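Ailbhe Foley has moderated candidate debates for local and state elections for more than a decade. She says the job is mostly done before anyone walks on stage.

We met at a table beside the atrium at Skilville, the adult learning centre where she now teaches a short course for people who have been asked to chair a candidates' forum and don't know where to start.
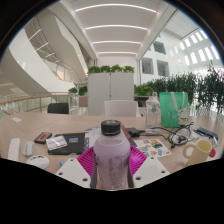
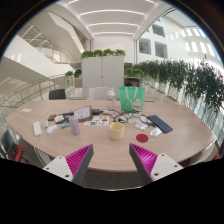
Foley didn't plan to end up in politics. She was reading the afternoon news on community radio when the regular host of a council forum came down with laryngitis, and the station manager, Dariusz Kołodziej, asked if she could fill in that night.

"I had a list of questions somebody else had written and I read them out in order," she says. "One fellow answered the rates question three times. He'd prepared it, so that's what we got. I didn't know I was allowed to stop him."

She has stopped plenty of people since. Her rules are sent to every campaign in writing at least a week ahead: how long an answer runs, when a candidate can respond, and what happens when the time is up. What happens is that the microphone goes off. She asks each campaign to sign the sheet.

"They all sign it and they all ring you afterwards to complain," she says. "Then you read them the paragraph."

The hardest night she remembers was a state seat debate in April, held in a bowls club with 300 people in a room that felt full well before that. The two leading candidates had been fighting in the local paper for weeks over a bus depot. Foley had set aside ten minutes for it. It took up nearly half the evening.

"I let it go too long," she says. "There were people there who wanted to hear about the hospital. A woman came up at the end, very polite, and said she'd driven in from out of town and her question was still in her handbag. I think about that more than I think about the shouting."

After that debate she changed how audience questions were handled. They are now collected at the door and sorted by topic, and every topic with more than a couple of cards gets a turn before the candidates' own themes do. Anong Ongart, who does the sorting at most of Foley's events, throws out very few. The ones that go are usually speeches with a question mark on the end.

Pantelis Mitsotakis-Vlachou, a former campaign manager who has sat on the other side of those negotiations, thinks the system is too tidy. He told me a candidate should be tested by a bit of disorder.

"Voters want to see how they go when it's not going their way," he said. "Ailbhe's debates are fair. Some of them are a bit dull."

Foley has heard this before and doesn't argue much with it. She agrees that a fight gets replayed on the news and a good answer on planning law doesn't. She would still sooner have the answer.

On whether debates change votes, she is cautious. Amnuay Bunnag, who ran for council and lost, told her that roughly 2 people in the whole campaign ever mentioned his debate performance, and one of those was his brother. Foley thinks the effect is slower than that. Candidates get asked something in public and are held to it later.

"I keep the recordings," she says. "I've had councillors ring up to check what they promised. I've had residents ring up for the same reason, usually the same week."

Her advice to a first-time moderator is to read the local paper for a month, learn how to say every candidate's name, and sit where the timekeeper can be seen. She doesn't think much of opening jokes. She also tells her students to eat beforehand, having once chaired two hours on a single muesli bar.

She has been asked to moderate again at the next council election and has said yes, provided the venue can sort out its sound system. The last time she worked there, the lectern microphone picked up the taxi radio from across the road.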